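Tanui Studio Association, Dramville
Minutes of the General Meeting of Members

Date: Sunday, August 15, 2021
Place: Main studio, ground floor
Present: Rosalie Ortner (chair), Tatu Kimaro, Bogdan Dinu, Wafula Lyimo (minutes)
Apologies: Emmanuel Kimaro

1. Opening and minutes of the previous meeting

The chair opened the meeting at 10:05. The minutes of the previous meeting were approved with one correction: the repair of the north window was ordered in February and has been paid in full. Mr. Dinu asked that the invoice be placed in the office binder. Agreed.

2. Membership and fees

The association has 29 paid members. Two applications were received and both were accepted. The monthly fee remains unchanged. Ms. Kimaro proposed that members who leave in the middle of a month be refunded for the unused weeks. After discussion the proposal was put to a vote and did not pass (one in favor, three against).

3. Storage shelves

Mr. Dinu presented a quote from Skivus for new shelving along the back wall. The price is $245, delivery included. Members are to label all boxes with name and shelf number before the shelves are put up. Boxes without a label will be moved to the hallway and kept there for one month. The purchase was approved.

The request from the Plimine sewing group for a locked cupboard was deferred. Mr. Lyimo will ask the group for the measurements it needs.

4. Use and cleaning of the work tables

Ms. Ortner reported that she had received five written remarks on the condition of the tables. The remarks concern crumbs and grains left on the work surfaces, smudges on the white surfaces, and stands and other small items not returned to the shelf.

Ms. Kimaro stated that the present rule, "leave the table as you found it," is too vague, and asked for a text that names each task. Mr. Dinu agreed but asked that the rule remain short enough to fit on one sheet. The following wording was adopted:

(a) Loose particles are to be brushed into a dustpan. They are not to be swept onto the wooden tabletop or the floor.
(b) White surfaces are to be wiped with a damp cloth. Surfaces with a rough finish are to be brushed only.
(c) Wire stands are to be returned to the shelf by the door at the end of each session.
(d) Worn or creased surfaces are to be reported to Mr. Lyimo, who will decide on replacement.

Cleaning supplies to a limit of $104 were approved for the rest of the year. Ms. Kimaro will buy two soft brushes and a set of cloths. Mr. Lyimo will post the rule beside the sink and send a copy to all members, including Mr. Kimaro.

A white work surface on the wooden table, with two small patches of dark specks and a gold-yellow wire stand.
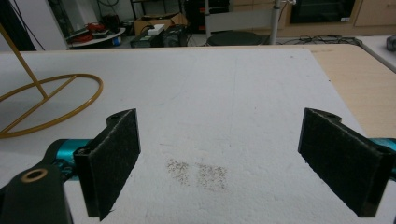

5. Next meeting and closing

The date of the next meeting will be posted on the studio door. There being no other business, the chair closed the meeting at 11:20.

Minutes taken by Wafula Lyimo
Approved by Rosalie Ortner, chair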